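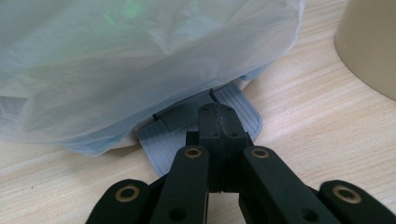 Trinel is a hand-held gripper that Orest Bilyk and Bongani Msimang design and build at the Brakel shared workshop. The drawings are free to copy, and these are the questions we get most by email. The one we build now has brass bushings in both the inner arms and the outer links, while the hole lower down on each inner arm is left plain. If your copy of the drawings shows brass there as well, you have an old set and should download it again.

Last updated 2026-09-04

Do I need a workshop to build one?

No. Orest put his first one together at home with a drill, a small vice and a set of hex keys. The only thing he came in to Brakel for was the reamer.

Can I leave out the bushings?

You can, and it will work for a while. Ours went sloppy after 119 cycles on the test stand with bare plastic holes, and by then the fingertips no longer met squarely. The brass costs very little compared with your time.

What size are the bushings?

The bore is 6 mm on the inner arms. The outer links take a larger one, listed on the second page of the drawings. Press them in with the vice and a flat bit of scrap. Don't use a hammer. Bongani has cracked enough links for all of us.

How tightly should the fingers close?

The two halves of the finger block should meet along the full seam with no light showing. If they touch at the top first, loosen the screws, squeeze the block shut by hand and tighten again a little at a time. Scuffs on the black faces don't matter.

What can I practise on?

Whatever is on the table. Something with ribs or grooves is useful for a first try, as you can feel through the handle when the tips cross them.

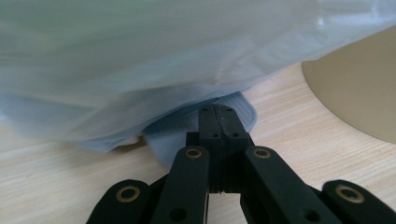
Close up, tip of the block up against the ribbed edge of the light blue item.

My linkage binds halfway. What did I do wrong?

Usually a bushing has gone in crooked. Take the pins out and swing each arm by itself until you find the stiff one. If they all move freely, check that you haven't swapped the left and right outer links. They look alike, but the recess is on the opposite side.

Which file do I print?

Abbasi is the current version and Satum is the older one, with the wider links. Parts from the two don't mix. If your printed link has 3026 stamped on the back, it's Satum.

How long does a build take?

Allow seven hours of bench time, plus printing.

Will there be a motorised version?

Bongani has one half drawn and hopes to have it moving by November. We aren't taking names for it yet.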